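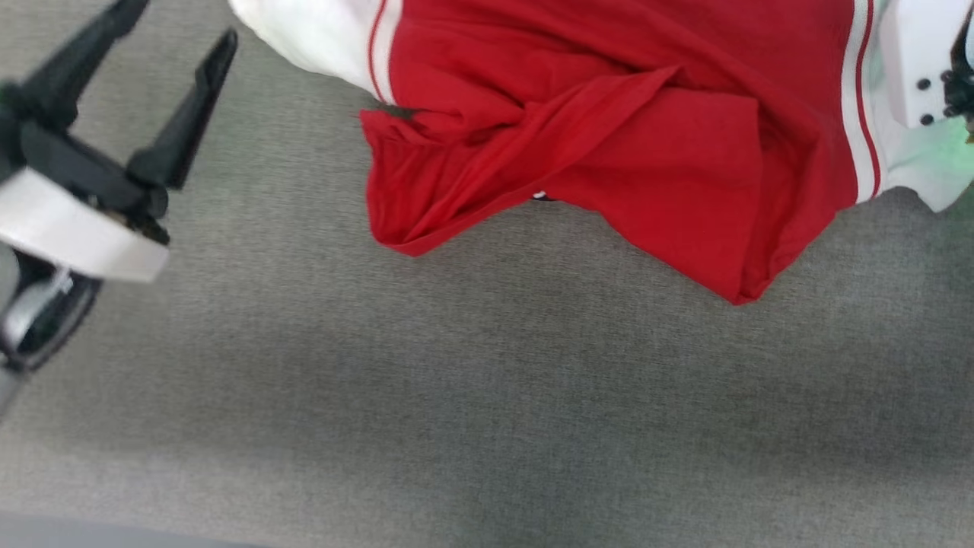
How do you fold a raglan-sleeve top so that it stacks square with ordinary T-shirts?

Fold to a fixed width set by the shelf, and let the sleeves lie at whatever angle they like inside it.

I spent part of Thursday evening testing this, after a drawer of tops folded the usual way had gone lopsided again. The usual way assumes a sleeve that leaves the body at a vertical shoulder seam. A raglan seam runs on a diagonal from the neck to the underarm, so there is no straight line to fold along, and if you use the seam itself as a guide you get a wedge.

The red one with the white sleeves is the worst of mine. It has striped trim along both seams, which draws the eye and tempts you to line things up with it. Ignore the trim. Measure from the centre of the neckline.

Method, front face down:

Pull the hem straight first. If a flap of the body is twisted under at the bottom, every later fold carries the twist with it.

Smooth from the middle outwards with a flat hand. Pulling on the cuffs moves the creases towards the underarm and leaves them there.

Fold each side in to give a width of 8 inches. Turn the sleeve back down along the fold, parallel to the edge. There will be a small triangle of spare cloth at the shoulder. Press it flat.

Fold the hem up to a third, then again to the collar.

My shelf is a Nivetti unit, 900 mm wide, and takes three stacks with room for a hand at each side. I got 16 tops on it, mixed sleeves, without a stack leaning. I also tried a Vimoseck folding board, which is fine on plain T-shirts but too narrow at the top for a raglan, and the spare triangle ends up outside the board.

Surface matters more than I expected. A woven texture holds the cloth while you smooth it, whereas on my polished table the back layer slid about. A tea towel underneath cures that.

Long-sleeved rugby shirts are still unsolved. The collar adds too much height at one end, so I alternate direction in the stack for now.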